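Drucken | E-Mail
Kategorie: Objektbetreuung › Prüflisten Wohnen

Prüfliste Brandschutz und Elektro, möblierte Wohneinheit
Objekt Ornum, Einheit 19
Prüfer: Sohail Talpur
Gegenzeichnung: Daniyal Dhanial
Turnus: jährlich, Dezember

1. Rauchwarnmelder Schlafraum
i. O. Prüftaste ausgelöst, Signal im Flur hörbar. Montage mittig an der Decke.

2. Rauchwarnmelder Flur
Mangel gering. Gehäuse verstaubt, Raucheintrittsöffnungen gereinigt. Gerät ist fast sechs Jahre in Betrieb, Austausch nach Herstellerangabe vormerken.

3. Unterverteilung
i. O. Beschriftung vollständig, Abdeckung fest. Plombe Nr. 1436 unversehrt.

4. Fehlerstromschutzschalter
i. O. Prüftaste löst aus. Messprotokoll von Merrick liegt im Ordner, Register 5.

5. Steckdosen Küche
Mangel. Rahmen neben der Spüle gerissen, kein Zugang zu aktiven Teilen. Ersatz bestellt. Bis zum Einbau nicht benutzen – Hinweiszettel angebracht.

6. Herd, Dunstabzug
i. O. Fettfilter gewechselt. Abstand zum Oberschrank unverändert.

7. Wohnungseingangstür
Nachprüfung. Schließt nicht selbsttätig aus halb geöffneter Stellung. Türschließer nachgestellt, am Samstag erneut prüfen.

8. Wohnzimmer, textile Auflagen
Bemerkung. Tücher auf Möbeln sind zulässig. Keine Heizlüfter, Kerzen oder Ladegeräte darauf betreiben. Mehrfachsteckdosen nicht überdecken.
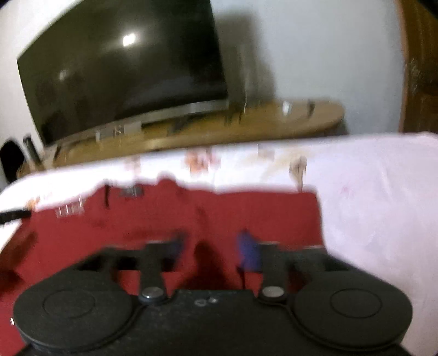

Zu Pos. 8: Wohnzimmer, Schreibtisch mit Tuch

9. Fluchtweg Treppenhaus
Mangel. Schuhregal vor Einheit 6 verringert die Laufbreite. Mieter schriftlich informiert, Frist läuft.

10. Feuerlöscher Treppenhaus
i. O. Prüfplakette Mukar gültig, Halterung fest.

Offen: Pos. 5, 7 und 9. Rückmeldung an Cundaleo Hausverwaltung, Ablage Technik.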